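Visit to Halvorsen's returns and repacking site, Tulusville, 2025-08-15

Our group from Banover spent 2 hours on the floor. The site handles kitchenware sent back by stores, and 40 people work there across both shifts. Until January every item was picked up, turned and sorted by hand. Three benches now have an Okirard arm, and a fourth is used for trying out new items before they go on the line.

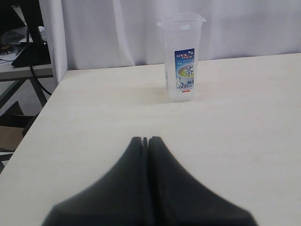 *Trial bench: the gripper, fingers together, in front of a clear 600 ml Lock Lock container.*

Clear plastic is the hard part, we were told. The arms cope well with boxes and metal pans, and see-through goods still go mostly to the hand benches.

The sorters we spoke to lift less than they did. Several have moved to checking and relabeling, with a short course first. One said her shoulders are better but the job is quieter, and she misses having someone across the bench. Pay grades have stayed the same so far. Management expects some 500 items a shift per arm by next year.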